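Last updated 2021-10-28. Questions go to Nicanor Xolalpa, who answers the ones that aren't already answered on this page, and some that are.

# Packing Table FAQ

This page covers the foil, the trays and the white table at Prekent. For oven bookings, see the Chauke page. For parking, good luck.

## Wrapping

**What goes in foil?**

Anything rectangular that's headed for a tray. Round things have their own arrangements and their own page, which Ngân Hà has been writing since August.

**Does the foil have to be smooth?**

No. We've all seen the videos where someone folds a parcel with edges like a hotel bedsheet. Ours come out crinkled, and they hold together just as well. Please don't unwrap a perfectly good block to have another go at it. You'll tear the foil on the second try, you'll reach for a fresh sheet, and Nicanor will hear the box open from the far end of the building.

**Shiny side in or shiny side out?**

Whichever way it comes off the roll. This question has taken up more of our lives than the wrapping has.

**How many layers?**

2 if the block has sharp corners, one if it doesn't. Four is a hobby.

**Can I reuse foil?**

For your own lunch, yes. For anything going out the door, start with a clean piece.

## Trays

**Which tray do I use?**

The open kind with the black rim and the white recess. The recess has rounded corners. Your block very likely doesn't, so fold the foil ends flat before you lower it in, or they'll catch on the rim and you'll be standing there pressing down on it like an overfull suitcase.

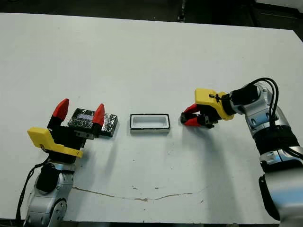 **My block won't sit flat. What now?**

Lift it back out and check underneath. There's usually a fat fold on the bottom where both ends of the foil met and neither would give way. Flatten it with your palm and try again. If it still rocks, the block is too big, and pushing harder won't make it smaller. People have tested this.

**Lengthwise or crosswise?**

Lengthwise. Crosswise doesn't fit. We include the question because it keeps getting asked.

**Should I put the tray near the edge so it's easier to reach?**

Keep it toward the middle of the table. Everyone who likes the edge also has elbows.

**How many trays can I take?**

Take what you'll fill in one sitting. We bought 600 and were told they'd last for years. At the last check there were 505, and we would love to know what kind of evening the missing ones are having. If you have some at home with paper clips in them, bring them back and no questions will be asked (one question may be asked).

**Where do full trays go?**

On the Skestitz rack, in the hallway, label facing out. If the rack is full, go find Ngân Hà before you invent a second location. We already have several of those.

## The table

**Is the table dirty?**

It's white, so it always looks guilty. The gray scuffs are permanent and have seniority over most of us. Specks are another matter. Wipe them, and if they stay put after a second wipe, they live there now.

**What about the brownish line?**

We know about the line. You don't have to report the line.

**What should I clean it with?**

A damp cloth and the Stulla spray under the sink. No scouring pads, please. That includes the "gentle" ones.
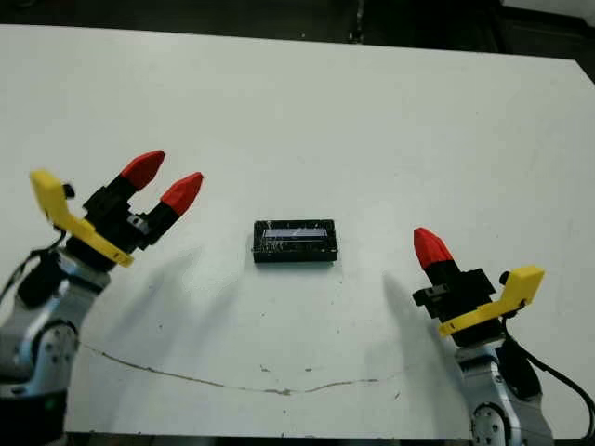 *The white tabletop, with its usual specks, smudges and lighter scuffs.*

**Can I leave my things on it overnight?**

You can, in the sense that the table won't stop you. Anything still on it in the morning goes into the blue crate by the door, along with a quantity of unclaimed pens.

**Who do I tell when we run out of foil?**

Nicanor, and do it while there's still some on the roll. An empty tube put back in its box does not count as telling him.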